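The Case for the Second Sink

Every few years the people who draw kitchens decide that something we have been using quite happily is finished. The pantry went, then came back twice the size. The breakfast bar went and was renamed. At the moment the double sink is on its way out, and I would like to argue for keeping it.

I have been looking at floor plans since March, when we put our name down for a unit in the Prestormont development. The building has 14 floor plans to choose from. Only 2 of them come with a double sink, and both are described in the brochure as "traditional". The other plans have one large single basin, deep enough to bathe a spaniel, with a tap that arches over it like a street light. The sales office told me that buyers ask for this. I was a buyer, standing in the sales office, asking for the other thing, and I was told it could be done as a variation for $292.

I paid it. The money is a small part of my complaint.

What a double sink does

A double sink lets two jobs go on at once. You can have dishes soaking on one side and rinse a colander of beans on the other. You can drain pasta while the roasting pan sits in its hot water. With a single basin, whatever is in there owns it. If someone has left a pot to soak after lunch, the next person who wants a glass of water has to fill it above grey liquid, and the next person who wants to wash lettuce has to deal with the pot.

The usual answer is that we have dishwashers now. I have one, and I still wash by hand every day. The good knives don't go in. Neither does the cast iron, the wooden spoons, the big stockpot or anything needed again within the hour. A dishwasher takes care of plates and cups, which were never the hard part.

The second answer is that you can put a plastic tub in a single basin and have the same thing. I did this for six years in a rental on Arnside Street. The tub floats when it's empty and slops when it's full. It needs somewhere to live when it isn't in use, and in a small kitchen that place is the floor.

There is also water. When I wash in one bowl and rinse in another, the tap is off most of the time. With one big basin, people wash under a running tap, and then the water goes down the drain warm. In a dry summer, with the garden on restrictions, I find it strange that we are fitting kitchens in a way that encourages this.

The big basin and what it is for

I have tried to be fair to the single basin. It takes an oven tray flat. It takes a large stockpot without a fight. If you do a lot of canning, or you have a dog of the right size, I can see the appeal.

What I notice, though, is that most of the reasons given for it have to do with how it looks. The brochure talks about clean lines and an uninterrupted surface. The Vogler showroom has nine sinks on display, and when I visited, none of them had a drying rack beside it, or a dishcloth, or a bottle of detergent. A single basin does look calmer than a double one when it is empty. Mine is empty for a few minutes after breakfast and again before bed.

Material matters less to me. I would take steel over anything else, brushed if possible, with a wide rim. Steel forgives a dropped mug. The composite sinks are handsome and quiet, but they mark, and the pale ones need scrubbing after every pot of tea. A plain steel double set into a stone counter seems to me about as good as the arrangement gets.
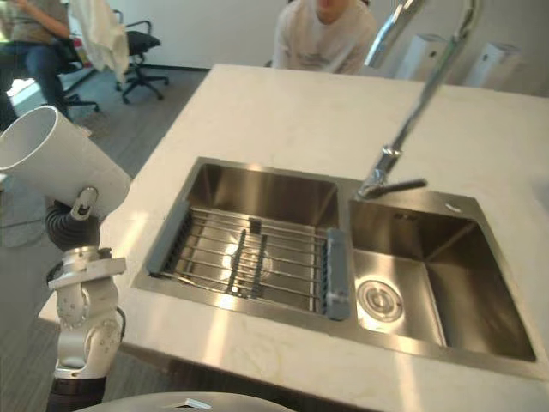

Who decides

The part that bothers me most is how the choice gets made. Very few people choose a sink. They rent a place and it has one, or they buy a place and it has one, and they live with it for twenty years. The decision belongs to a developer ordering 213 of the same item, and the developer is thinking about price and about photographs. Neither of those is wicked. But a single basin needs one waste fitting instead of two and a simpler run of pipe underneath, and I suspect that has as much to do with the fashion as anything buyers are said to be asking for.

Suppliers follow. Nesik used to list five double sinks in its mid-priced range and now lists one, on back order. If you want to replace a worn double sink in an older kitchen, you can end up recutting the benchtop to suit a shape you didn't want. The installer will tell you that everyone is going this way, and by then it will be true.

I don't think this calls for a regulation. I would settle for developers offering both as standard, at the same price, and printing the bowl dimensions in the brochure where people can find them. I would also like the display suites to be shown in use, with a pot soaking and a rack of cups, so that buyers can see where things go. It took me three emails to find out how deep the basin was, and the first reply told me the colour.

Our unit is due to be finished next year. The variation form is signed, and I have kept a copy in the drawer with the tape measure.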